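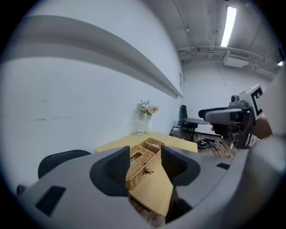 カラムはどのような会社ですか。

海外の宗教に関するニュースを日本語で伝える通信社です。教会の人事、聖職者の往来、祭日の行事、宗教施設をめぐる裁判や法改正などを取材・翻訳し、新聞社、大学、宗教法人、旅行会社に配信しています。特定の教団や宗派には属していません。

沿革

当社は、記者のソリン・ラドニッチと翻訳者のペトロネラ・グメデが、二人で発行していた会員向けの通信から始まりました。当初は月に一度、東欧とバルカンの正教会の動きをまとめた紙の冊子を郵送していました。購読者から中東やアフリカ南部の記事も読みたいという要望が続いたため対象地域を広げ、その後、配信を電子版に切り替えました。冊子は毎年12月に発行する年鑑だけが残っています。

社名の「カラム」は冊子の題名をそのまま引き継いだものです。

事業内容

ニュース配信「ドックゲート」
平日に配信する記事サービスです。現地語の発表文や地元紙の報道を確認したうえで、日本語の記事にまとめています。契約先は2026年2月20日現在で193件です。記事の転載条件は契約の種類によって異なりますので、営業担当までお問い合わせください。

用語集の作成
聖職者の称号や典礼の名称には、宗派ごとに決まった訳し方があります。「総主教」と「大主教」の取り違え、教会暦の日付の換算違いなどは、校閲を通り抜けやすい誤りです。当社では社内で使っている用語集を契約先にも公開し、年に4回改訂しています。 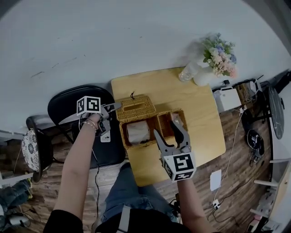

改訂の際は、前の版から変更した訳語に印を付け、変更の理由を短く添えます。過去の版も閲覧できますので、以前の記事との表記の違いを調べるときにお使いください。人名の表記は原則として本人の出身地の発音に合わせますが、日本で長く定着しているものはそのまま残しています。

研修
報道機関の校閲部門や旅行会社の添乗員の方を対象に、宗教行事の基礎知識、礼拝所での取材や撮影の申し込み方、暦の読み方などを扱う講座を開いています。一講座は5回で、途中の回からの受講はできません。出張講座も承ります。

編集の方針

記事には必ず出典を示します。当事者の発表と、当社が確認した事柄は分けて書きます。教義の正否について論評はしません。対立する団体の一方だけが発表を行った場合は、もう一方に問い合わせた結果を、回答がなかった場合も含めて記載します。

誤りが見つかったときは記事の末尾に訂正文を付け、元の文を消さずに残します。訂正のご指摘は編集部の窓口で受け付けています。

配信先や講座の受講団体から、記事の内容について事前に承認を求められることがありますが、お受けしていません。 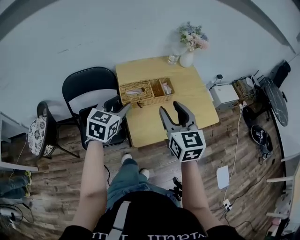
淡い黄色の木製テーブルの前で

体制

代表　ソリン・ラドニッチ
編集長　ペトロネラ・グメデ
北欧・バルト担当　ヤルモ・トイヴォネン
南アジア担当　イムティアズ・パティラナ
用語集・年鑑担当　モーエンス・スヴェインビョルンソン

このほか、各地の協力記者と校閲者が業務にあたっています。記事のほぼすべてに担当者の署名が入ります。安全上の事情がある地域の記事は、編集部名で配信する場合があります。

採用

現在は校閲者を募集しています。ロシア語、ウクライナ語、セルビア語、アラビア語のいずれかを読める方が対象です。信仰の有無は問いません。応募書類を確認したのち、筆記課題をお送りします。課題の返却はいたしません。

お問い合わせ

配信契約、転載、講座については営業担当へ、記事の内容については編集部へ、それぞれお問い合わせフォームからご連絡ください。年鑑の旧号は在庫のあるものに限りお分けしています。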